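The Irnora Gauge

The gauge house at Irnora stood on the left bank, 36 metres below the weir, and the person who kept it was required to read the river twice a day. The reading was taken from an enamelled board bolted to the wall of the stilling well. It was written in pencil in a ruled book, then in ink on a card, and the card went down the valley to Udside on the milk lorry. This had been the arrangement for longer than the current keeper had held the post.

The keeper had held the post for 14 years. The instructions were typed on a single sheet and pinned inside the door. Read the board at eye level. Read to the nearest centimetre. If the surface is disturbed, take the mean of the high and the low. Do not correct an earlier entry. Where an entry is in doubt, put a small cross beside it and go on.

In September the well began to disagree with the river.

The difference was small at first. A stilling well is joined to the channel by a pipe, and the water inside should stand at the same height as the water outside, without the waves. The keeper had a second board, on the bridge pier, kept for checks. On the first morning of the month the pier read two centimetres below the well. The keeper put a small cross in the book and cleaned the pipe with the long brush. A quantity of silt came out. In the evening the difference was three centimetres.

The procedure for a blocked pipe took up most of a page in the manual. The keeper followed it. The inlet was inspected from the bank with a lamp. The well was baled to a mark and the time of refilling noted. It refilled in the correct time, and stopped when it had reached a level five centimetres above the river, and stayed there.

A card was sent to Udside with the two figures on it and a request for guidance. The reply came by return. It said that the well was the station of record and that the pier was not, and that the pier reading should be left off future cards.

The keeper left it off. The pier was still read, at the same hours, and the figures were entered at the back of the book, working forwards from the last page. By the middle of the month the difference was 14 centimetres. It did not rise or fall with the weather. On a day of heavy rain both boards climbed together, with the gap between them unchanged, and both came down together the next day.

At night the keeper took the lid off the well and lowered the lamp on its cord. The water was clear to the bottom. There was the mouth of the pipe, and the iron rungs, and the lower part of the board with its figures still legible below the surface. Nothing was moving. The keeper dropped in a cork, which floated in the centre and did not drift to any side.

Dimitriou's handbook, which was on the shelf, gave four causes for a false level in a well. The keeper ruled a table and struck them out over four days. Leakage from the bank was struck out by dye. A slipped board was struck out with the levelling staff. A difference in density was struck out by weighing a litre of each on the kitchen scale. Suction at the inlet could only lower the level, and was struck out without a test.

There was a fifth possibility, which was not in the handbook. The keeper turned up the old books, which were kept in a tin trunk under the bed, and found the levels for the year before the weir was raised. It took an evening to copy them out. Laid beside the present cards, they agreed to the centimetre, morning and evening, from the first of the month.

The well was reading the river, then, with no fault in the instrument. It was reading it from a different year.

The keeper considered the wording of a second card to Udside and wrote several drafts. None of them could be fitted in the space for remarks. The old book gave a flood on the last night of the month, peaking at 200 centimetres on the board, with a note that the lower meadow had been lost and the footbridge at Sondo carried away.

On that evening the sky was clear. The river was low, and stones were showing below the weir. The keeper carried a chair into the gauge house and read the well every quarter of an hour. It rose steadily after dark. At a little past two it stood at 200 and held there, and through the open door the river could be heard running thinly over the stones.

The keeper wrote the figure in pencil, and then in ink on the card. No cross was put beside it. The lorry came at seven. 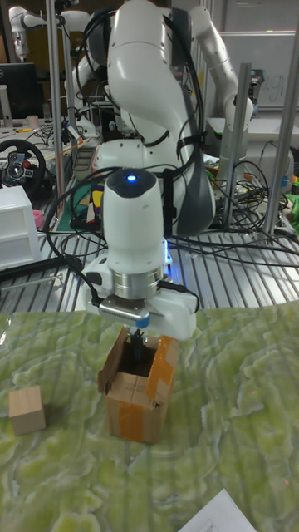
Open cardboard box under a white robotic arm.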